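How to get a petition onto your county council's agenda

I've done this twice now in Clikbridge County, once badly and once pretty well, so let me save you the bad one!

Start with the wording. Before you collect a single name, call the clerk's office and ask for the petition rules in writing. Ours wants the full request printed at the top of every sheet (every sheet, even the tenth), plus a printed name, signature and street address for each signer. My first batch had the request on page one only, and 51 signatures went straight in the trash.

Keep the request to one thing the council can vote on. We were asking for voting notices to be printed in a second language, and my draft rambled on about the library and the bus stop too. Hervé Pichon read it, crossed out most of it, and left two sentences. He was right.

Next, find out your number. In our county it's 400 valid signatures, and only registered voters who live here count. Collect extra – people move, people forget they never registered, and some handwriting is beyond saving. 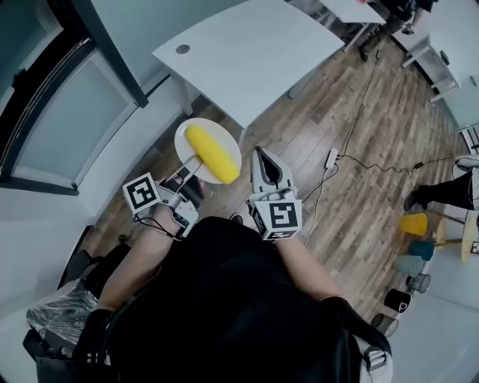
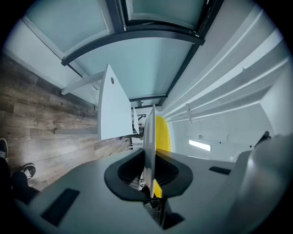

First picture: an ear of corn on a white plate. Second: a gripper close up, with its yellow pad.

Then go where people are standing still. The Nilleck ferry line was great for us, and so was the hallway outside the Huttunen Hall potluck. Bring clipboards and more pens than seems reasonable.

Photocopy everything before you hand it in, and get a stamped receipt with the page count on it. Ask which meeting you'll be on and how long you get to speak. I had three minutes, read my page out loud at home with a timer, and still ran over, so cut yours down early. The clerk's window closes at 4:30, by the way.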